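Visita a la sala de muestras de Brovano, Netevthorpe, 22/12/21

El recorrido empezó por el salón, montado como el de una vivienda ocupada: tresillo de damasco, alfombra de medallones y una mesa de centro de madera oscura con acabado brillante. El ejercicio consistía en despejar el tablero y dejar los residuos en un cubo con bolsa.
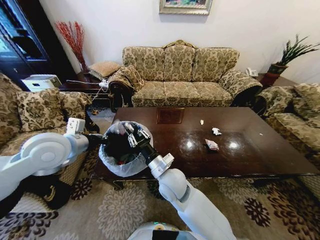
Dennis Makori, que guiaba la visita, expuso el criterio de la casa: primero el papel y los envoltorios, después los envases y al final las migas. Sobre un tablero pulido los restos menudos se confunden con los reflejos, y conviene revisarlo desde dos ángulos antes de pasar el paño.
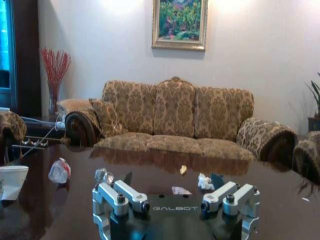 Restos sobre el tablero, con el sofá de tres plazas detrás.

El paño recomendado es de microfibra, de 200 g/m², apenas humedecido. En el panel cuadrado embutido se limpia la junta aparte, con pincel seco.

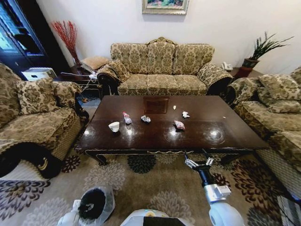
Mesa de centro con vaso, botella de plástico, envoltorios y papel.

En cuanto a las bolsas, Brovano pide que el borde vuelva sobre la boca del cubo unos 8 cm y que el pliegue quede repartido en todo el contorno. La bolsa se cambia al terminar cada sesión, de 90 minutos.
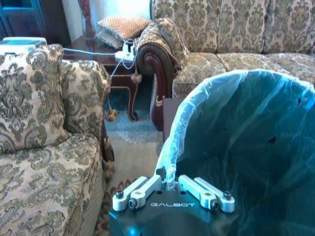 Giuliana Ayala objetó que, con tapicería clara tan cerca, ella alejaría el cubo de los asientos y lo acercaría al lado corto de la mesa. Makori tomó nota para la sesión de marzo.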